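Week two of the packing task on the two-arm bench at Haltlow. Posting a few notes while they're fresh.

**1/** We teach by remote control. Pilar Zapata drives both arms, and every run she keeps becomes training data.

**2/** She has 29 keepers since Wednesday. The first 8 were too slow, so she did those over.

**3/** Small flat boxes are the hard part. Both grippers have to come in close together, and the operator has to decide which one leads.
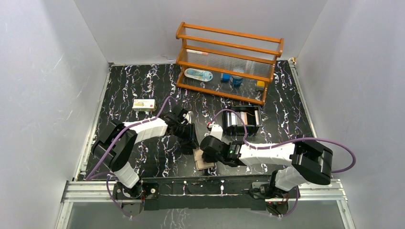
**4/** Do you need to be a programmer to teach a task this way?

Mostly you need patience and steady hands. Pilar came from the Vekholm packing line and had never written code.

**5/** We tried guiding the arms by hand first. It's fine for one arm. With two, you end up standing in your own way.

**6/** Rule for this week: if you hesitate for more than 3 seconds, scrap the run and start over. The policy learns the pause too.

**7/** Next up is the same task with the boxes starting in different spots. More on that in October.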